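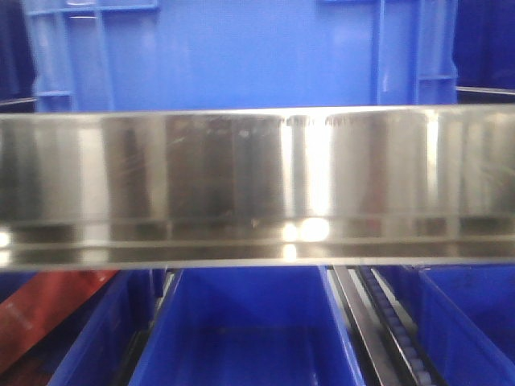 Steel bar between the tote and the bin row. The fine scratches are mostly on the left half.

To: floor-layout list
Subject: Re: bin row clearance and floor line

Replying inline, trimmed.

> The Testska sheet gives 35 mm between the bin rims and the
> lower ledge of the bar. Drenel measured 49 at their site. Which
> one do we set to? Also, do the scuffs on the bar matter?

Set to 49. The 35 figure comes from the older Mundwood bins, which had a narrower rim. The totes have ribs with small ledges molded on, so take the reading from the bar itself and ignore the tote wall.

Scuffs are cosmetic. If a fingernail catches, dress the spot with a fine pad along the length of the bar. There is faint lettering near the top edge, right of center. I can't read it in my copy, so if anyone has a legible part number, please post it.

> Is the yellow line still the limit for stored items, or did that
> move when the wall panels were done?

Still the limit. The strip between the line and the wall base stays clear, and the green floor sign stays where it is. Chairs go back to the bench at end of shift.

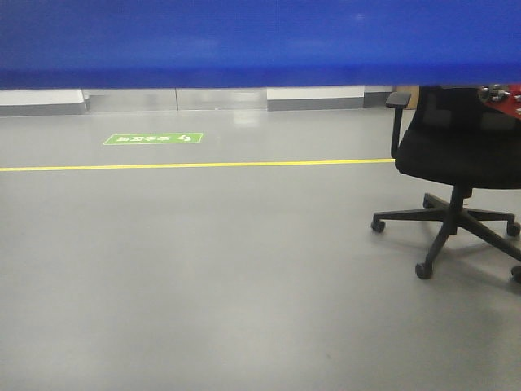
Yellow line, green sign and wall base, with the chair at right.

The brown object behind the chair, a box by the look of it, should go to the rack. The line runs slightly high on the right, so measure from the wall base at both ends before anyone retapes. Mohammadi quoted tape in 3 and 5 cm widths. I would stay with 5 unless someone objects before September.

Scuffs on the floor can wait for the next scrub.

--
floor-layout mailing list
Reply to the list, plain text only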